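4.2 Finding one's own things in the pile

We turn now to the part of the study that took us longest to write up, and which, we should admit, was not in our original plan at all. When we began visiting homes in Seststead we meant to look at how families decide what to wash and when. What people wanted to talk about, over and over and usually with a cup of tea in hand, was what happens afterward: the heap on the bed or the back of the couch, the sorting, and the small daily business of working out which dark thing belongs to which person.

Of the 110 households that kept a diary for us, 78 wrote at least one entry about mixing up garments of a similar color. The diaries gave us 3,051 entries in all, and Fadwa Metwally and Brahim Ghoneim read each of them twice, once for the garment named and once for whatever the writer said about how it was recognized. Gray, black and navy clothing came up far more often than anything pale or patterned. One mother of three teenagers described her winter pile as "one big animal," a phrase that has since made its way into our own kitchens.
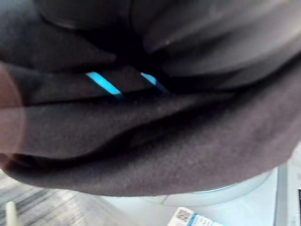
Figure 3. Dark gray fabric in folds, with two turquoise stripes showing in a crease.

Recognition, as our diarists describe it, seldom begins with the whole garment. People hardly ever wrote that they held a sweater up by the shoulders and looked at it. They wrote about a cuff, a zipper pull, a bit of lining, the feel of a waistband between finger and thumb. We came to call these details "tells," borrowing the word from a grandfather in the Catari group who played a good deal of cards. In Figure 3 the fabric is so bunched, one layer over the next, that neither the size nor the cut of the thing can be made out, and yet the pair of bright stripes, partly hidden as it is, would be plenty for anyone who already knew to look for it. The soft, fuzzy surface is a tell of a gentler kind, and one that several diarists said they trusted more than their eyes, especially in the early morning when somebody else in the room was still asleep.

We would like to dwell a little on that last point, as it bears on how folding is taught. Latifa Ait Brahim's conversations with grandparents brought up a habit we had not asked about, namely folding a garment so that its tell stays on the outside. A striped edge is turned up, a label is left peeking out, a contrasting pocket goes on top. Those who did this had mostly picked it up from an older relative and were rather surprised to hear it described as a method. Samah Ouazzani found the same habit among younger people sharing apartments, though there it tended to be something worked out after a quarrel over a borrowed hoodie, and it was given up again just as quickly when the roommate moved out.

Not every family cared for tells. In 2 of the households, both in the Clornum group, each person had a basket and a washing day, and the question of whose was whose simply never came up. Abdelkrim Fahmy, who carried out those visits, remarks in his notes on how quiet the folding was there, and how quickly it was over. We return to these two homes in Section 5, where we take up the matter of socks.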